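Slow drains, quick list

Been meaning to type these up. No order.

Bathroom sink first. Pull the stopper before you buy anything. Most lift straight out, some need a quarter turn, the rest have a little nut on the rod underneath. Put a bowl under the nut. Bigger bowl than that.

Plastic barbed strip, the cheap kind. Push down, turn, pull up slow. Wipe on newspaper. Do it again even if the first pull looked good. Don't rinse the strip in the same sink, I have done this.

Hot water, not boiling, if you have plastic pipe. Boiling can soften the joints. Hot from the tap with a squirt of dish soap, let it sit ten minutes, then flush.

Baking soda and vinegar. Fun to watch. Does nothing for hair. Might help the smell a bit.

Plunger: use a flat cup one for sinks, the flanged one stays with the toilet. Stuff a wet rag in the overflow hole or you're just pumping air. Enough water to cover the cup. Short strokes.

Never plunge after chemical cleaner. Never mix two cleaners either. If you already poured something in and it didn't work, tell the plumber before he opens the trap. Kirsten Bundgaard wrote in after her last visit bill, $187, and half of that was him dealing with what she'd poured down first. The clog was a bottle cap.

Kitchen sink

Different problem, it's grease. Wipe pans with a paper towel before washing. Coffee grounds in the trash, rice too. Rice swells.

Dish soap and hot water once a week, whole kettle's worth but let it cool a few minutes. I skip weeks. You can tell when I do.

Under the sink, the trap. Curved piece. Hand nuts on both ends, usually. Take a phone picture before you undo it so the washers go back the right way up. Bevel side faces the joint. If a washer is cracked take it to the store with you, dont guess the size. Mine came from Caltthorpe Hardware, the loose bin by the register.

Hand tight plus a little. People crank these with big pliers and split the nut. Run water, then run a dry tissue around each joint. Tissue shows a drip way before your eye does.

Shower

Hair catcher. The flat silicone ones slide around, get the basket kind that drops in. Empty it every time or it turns into a plug itself.

Floor drain that smells but drains fine? Trap's dried out. Pour in a jug of water. Guest bathroom needs this if no one has used it in a while.

When to stop: two drains slow at the same time, or the toilet gurgles when the washer empties. Thats the main line. Call someone.

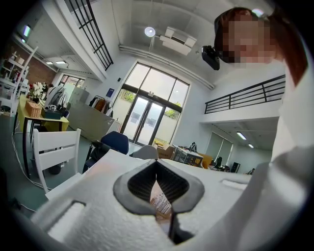
Cleaning out a stopper or trap is close-up work and you end up with your face right over it. Gloves, old shirt, light on before you start so you're not feeling for the switch with wet hands. If your hair hangs down past your shoulder when you lean over, like in the photo, tie it back first. Clip for the short bits in front. Towel on the floor, washers on the towel in the order they came off, and leave the bowl where it is untill you've run the water and checked.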